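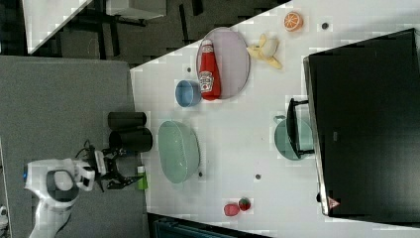

Has anyone got the Jurnard planner to respect orientation limits near the edge of the workspace? We run it at 200 Hz on the controller side with a replan every 900 ms, and most of the time it's fine. The trouble starts with targets close to the arm base. The small green container with the white lid is the worst one on our table. With the two black cups standing next to it, the planner wants to come in from the side, swings the wrist over and then rejects its own path as a self-collision. Items further in, like the green bowl, plan first time. Out of 27 tries on the container, 18 came back with no valid path. Same config file throughout, pasted in my signature.

- stullbench

Print this page | E-mail this thread | Reading time: 3 minutes

Reply from kettlewire:
What are your padding values? The default link padding in Jurnard is generous. Two obstacles near a small target will close the gap completely once they're inflated. Drop the padding on the fingers only and leave the rest of the arm alone.

Reply from stullbench:
Tried it. Halving the finger padding got me a few more valid paths but they looked too tight to run at speed.

Reply from odd_frames:
I don't think it's padding. It sounds like the IK seed. Jurnard seeds from the current joint state, so if the last pose had the wrist turned over you get a turned-over solution again. Seed from a fixed home pose and compare.

Reply from kettlewire:
Seeding won't change which paths are in collision. If the gap is closed, it's closed.

Reply from odd_frames:
It changes which approach it tries first, and his log says self-collision, not cup collision. Those are different checks.

We use cookies to remember your login and forum settings. Accept | Manage

Reply from stullbench:
Fixed seed is in and it helps. I've moved on to the segmentation side while the planner runs overnight tests. Notes from our project log:

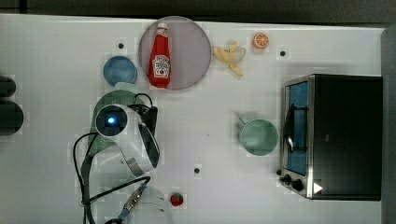 Stullelach, 2020-06-22

Akgül segmenter, overhead view. The ketchup bottle on the plate comes out as one blob with the plate unless the depth threshold is lowered. Banana peel is split in two. Green mug is clean but the handle is dropped from the mask, so the grasp sampler offers poses straight across it. Strawberry near the arm is found only when the arm mask is switched off.

Reply from kettlewire:
The strawberry one is your arm mask being dilated too far. Same sort of problem as the padding.

Reply from jl_tools:
We had the handle problem in March with the Jullov wrapper. It downsamples the mask before passing it on. Set the scale to 1 and expect it to be slower.

Reply from stullbench:
Scale was 0.5. Changing it now, will post the masks when it's done.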